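ロボットの見学会、素人が行っても楽しめますか?(写真あり)

Catarina Tavares

来週の火曜日、Relmontのオープンデーに中学生の甥っ子と行くことになりました!押しボタンスイッチの部品を双腕ロボットが扱うデモがあるそうで、申し込みページの案内には「約束の時間の前に受付へ」としか書いてなくて、ちょっと不安です。私は機械のことはさっぱりで、甥はたぶん私より詳しいです(プログラミングの部活に入っています)。

聞きたいのは、何を見たら面白いのか、どのくらい時間をみておけばいいのか、それと質問してもいい雰囲気なのか、の三つです。前に別の会社の見学に行ったとき、説明が専門用語ばかりで、二人してぽかんとして帰ってきたので…。行ったことのある方、教えてください!

Aníbal Gouveia

12月の回に行きました。すごく楽しかったですよ!私も文系で、隣で聞いていた人に「コンタクトブロックって何ですか」と聞いたくらいのレベルです(ボタンの下につく接点の部分だそうです)。

見どころは、派手な動きより指先です。左右のグリッパーが別々に動くので、最初はどっちを見ればいいのか迷うんですが、私は途中から片方だけ追いかけることにしました。そうすると、つかむ前に指をどう開くかとか、細かいところが急に面白くなってきて、気づいたら次の回まで見ていました。写真を貼っておきますね。

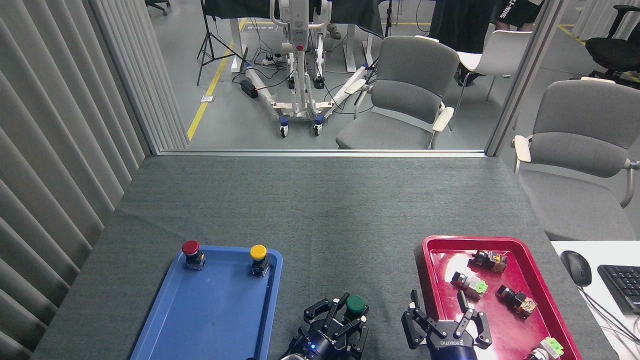
どちらの写真も、青いトレーに赤と黄色のボタンが立っていて、緑のはグリッパーがつかんでいるところです。 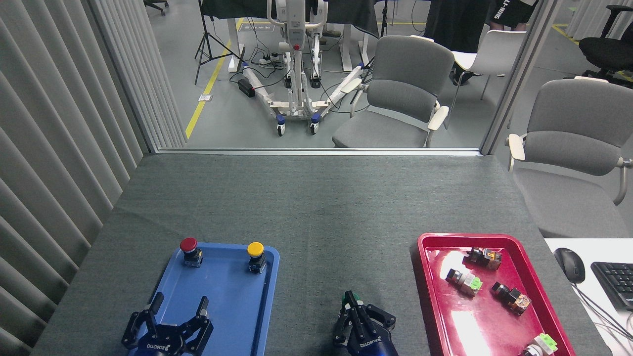
当日の流れと持ち物

受付で番号札をもらって(私は141番でした)、呼ばれたら7人ずつ入ります。デモの前に短い説明があって、それからは好きに見ていていい感じでした。上着は脱いで手に持つことになるので、小さめのかばんが楽です。時間は、待ちも入れて2時間みておけば余裕だと思います。

質問は大歓迎の雰囲気でした。私が「落としたらどうするんですか」と聞いたら、担当のValter Salgadoさんが、トレーの色をどう使い分けるかという話まで広げてくれて、もう止まらない(笑)。甥っ子さんがプログラミングをやっているなら、動きをどうやって教えるのか聞いてみるといいかも。そこの話がいちばん長かったです。

あと、撮影は係の人にひとこと断ってからにしてください。私のときはOKでしたが、回によって違うかもしれません。

Tomás Valente

バスは597番が便利。帰りは本数が減るから先に時刻表を見ておいたほうがいいです。デモは見てないのでわかりません。

Catarina Tavares

お二人ともありがとうございます!甥に写真を見せたら、もう質問をメモし始めました。597番のバスで行ってみます。片方だけ追いかける見方、私もまねしますね。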